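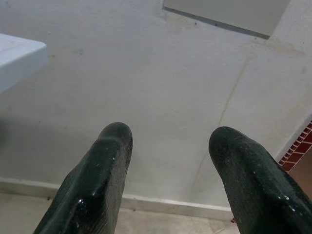
Both fingers wide open and nothing to hold yet.

Monday, and I have been on my feet since breakfast, so forgive the handwriting (I know I'm the only one who reads this). I meant to get the whole of Trendar's weekly service done before lunch and then have a quiet afternoon with the hook job, and of course the service took until lunch all by itself. I'd forgotten how long fingers take when you do them properly.

I began with the wrist cameras. Each one got a soft cloth and a puff of air, and then I opened the fingers and had a good look through the picture. It's a nice view, that one, with the two tips sitting either side of the wall and the bit of red tiling off to the right. I can tell a lot from it now that I couldn't in my first month. White flecks and bright glints on a dark finger used to send me running for the spare set. Now I look at them on the screen, then go and look at the real thing, then wipe, then look again. I did it four times and enjoyed it more than I probably should!

Ulises rang from Oltusley in the middle of all this to ask whether I'd written down the running hours. I had – 304 on the left arm and 370 on the right, which says plenty about which arm we've all been favouring. He'd like the left given more to do. I said I'd see to it, and I will, though the hooks I've got set up at the moment rather suit the right.

After that came the opening check with the arms pointed low over the marble. Necati had wandered over by then and we stood talking about his sister's wedding for far too long. The glossy strip along one of the fingers has been on my mind, so I've put it in the book as wear to be watched. I'd like to see how it is by the end of November before I ask Escobar for a new pair. They're good people to order from but they do take their time. 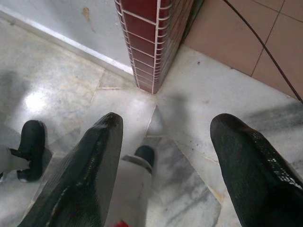

After lunch

Cheese sandwich, an apple, and ten minutes on the step with my tea. Then the hooks.

I'm still fond of this little job. Four white stick-on hooks on the grey panel, one brass key in its dark holder, and all Trendar has to do is get the holder on and off the metal part. The row isn't level. I put them up myself with a spirit level in my other hand, and Necati has been kind enough to mention it every day. I could take them down and start again, but I've already taught the positions in, and I'd sooner correct the heights in the table than peel four pads off that panel.

So I worked on the last hook, the low one. The old number for it was a touch generous and I've brought the right wrist down a little. I also dropped the closing force to 40 on the controller, because I don't like how hard it had been squeezing that holder, and slowed the last part of the reach to 10.
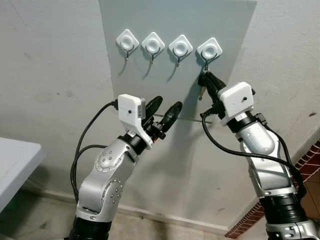

Right arm at the fourth hook with the key holder, left arm keeping its fingers open below.

While it was stopped I went over the cables, which I'd promised myself I would do. The right one loops out from the camera housing and comes down over the forearm, and I'm never quite easy about that loop. I want a clip on it, a proper one with a bit of give, and I've added two to the Escobar list along with more cloths. The left loop is bigger still. I followed it with my fingers all the way down the arm, feeling for anything rough, and then pushed both connectors home for luck.

Povby is lovely at that time of day, I must say. The whole place goes quiet and I get into a sort of rhythm, press and watch and scribble, and I forget about the emails altogether. 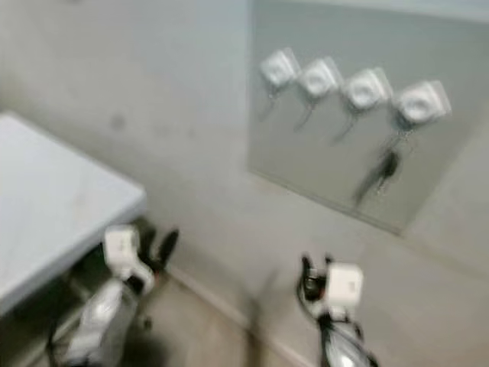

I did my emails in the end, with a second cup of tea, and there was one from Ulises with a new page for the service book. He's split the finger check into two columns, one for each hand, and left a wide space for remarks. He knows me well. I filled in today's straight away and ran over into the margin.

Tomorrow I'll start with the left arm and teach it the first hook, the high one, nice and slowly. I must also remember to bring the small screwdriver back from the kitchen drawer, and to ring Necati's sister about the present.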